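The cheap part of the arm

Nii Quaye keeps the budget for the Trurnuvport workshop in a spreadsheet with a tab called "Feelings." I assumed it was a joke until he opened it. Down the left side are the things his team has asked for this year, and next to each one is a column for how badly they want it, scored by Quaye himself, who admits to a bias against anything with its own carrying case.

"The arm was easy," he said. "You get a quote, you gasp, you ask for a second quote, you gasp a little less, you sign. An arm has a price. Everything after the arm has a price and a surprise."

Quaye plans equipment for Wekurura, which does packing and tidying work for small retailers and is slowly handing the duller end of it to machines. His counterpart on the technical side is Augustina Ansah, who picks the hardware and then has to live with it. They were interviewed together in April, at Ansah's insistence. "If you talk to him alone, you'll come away thinking I buy grippers the way other people buy shoes," she said.

"I have the receipts," said Quaye.

The disagreement that fills most of their meetings is over fingers. Wekurura owns two arms. The fingers on the end of them are the cheapest moving parts in the building, and by Ansah's account they decide nearly everything else: what the arm can pick up, how hard it can squeeze, and whether somebody spends an afternoon on their knees looking for a lid.

"People come in with a number for the robot and no number for the fingers," she said. "Then they ask why it can't hold a jar. Well, you spent your jar money on the robot."

Her current yardstick is household stuff, the kind of thing that ends up on a shelf or a desk. She likes round plastic, and she likes clear boxes and shiny wire even more, mostly as a source of trouble. 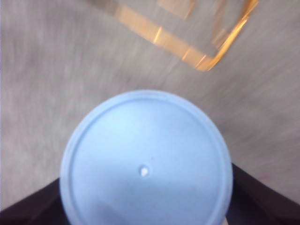
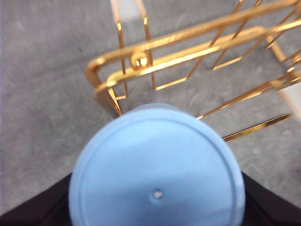
Pale blue plastic, plain dark fingers.

"Round things are a fair test of a cheap finger," Ansah said. "A flat pad on a curved side touches in a thin strip and that's all you get. If it works, great, I don't have to go and see Nii. If it doesn't, I want soft pads, and soft pads wear out, so now we're having a conversation about soft pads every few months for the rest of our lives."

The soft pads under discussion come from a supplier called Drositz and cost $174 a pair. Quaye can recite this figure without looking it up. He would like it noted that the pads are rubber.

"It's nice rubber," said Ansah.

"It's rubber with a brochure."

He has come around on them, a bit. The first year, he put the fingers under "miscellaneous," along with zip ties and a kettle, and by summer miscellaneous had become the most exciting line in the accounts. Now wear parts have their own tab. He budgets by the hour the arm runs and sets the money aside before anybody has a chance to see it and think of cameras.

Cameras are the other sore point. Ansah wants better ones at the wrist. Clear plastic and polished metal are hard on a camera, she said: one lets you see whatever is behind it, and the other throws back every light in the room. Quaye's counteroffer was to move a lamp.

"He was partly right about the lamp," she said, after a pause long enough for him to enjoy.

Neither of them has much patience for the demo. A salesman for a system called Alhassan came by last winter with a set of foam cubes and put on what Quaye describes as a lovely show for anyone in the foam cube business. Ansah asked if she could swap in something from her own shelf. There followed some talk of a follow-up visit.

"Bring your own junk," she said, when I asked what she'd tell a shop buying its first arm. "A bag of it. Whatever you have to move on a bad day. And ask what the fingers cost before you ask what the arm costs."

Quaye's advice was longer and involved shipping. The short version is that he now wants any quote to include a spare set of everything that touches anything, plus the time to fit it. He also sets aside $400 for what he calls floor items, meaning props bought to be picked up, dropped, and stepped on. Ansah spent this year's in two trips to a home goods store.

"She came back with candle holders," he said.

"They're reflective."

"They're on her desk."

She didn't dispute this. The new camera request goes in next month, and Quaye has already given it a score on the Feelings tab. He turned the laptop away before either of us could read it.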